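Chapter 4
Two Arms, One Table

When you finish this chapter, you should be able to:
- explain why two arms need a shared set of coordinates
- write a handoff routine that either arm can start
- lose a block with dignity

Every September the robotics club at Drovstead sets its new members the same job: get two arms to tidy up a few colored blocks. The blocks are small, the table is flat, and a toddler could do it in 30 seconds. The club's record for its first working program is 22 class meetings.

The trouble is courtesy. One arm is easy to boss around. Two arms have to know where the other one is, and neither has any manners until you write them. In the exercises below, the near arm is called Marino and the far arm is called Vukeck, after the two rival pizza places in Detham. 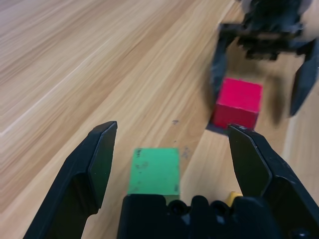 4.1 Who Goes First?

Suppose both arms have a block within reach. The simplest rule is a lock: an arm asks for the middle of the table, works there, and gives it back. Students tend to remember the asking. The giving back is where a program can sit politely still for up to 100 minutes, each arm waiting for the other - a condition called deadlock, and well known to anyone who has shared a bathroom.

Before you write a lock, try holding a block with one arm while the other keeps its distance.

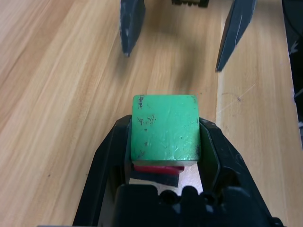
Figure 4.2 Green block between the near gripper's fingers, with the far gripper's fingers farther up the table.

Write down the position of each arm at the moment of the grip. You will need both sets of numbers in Section 4.2.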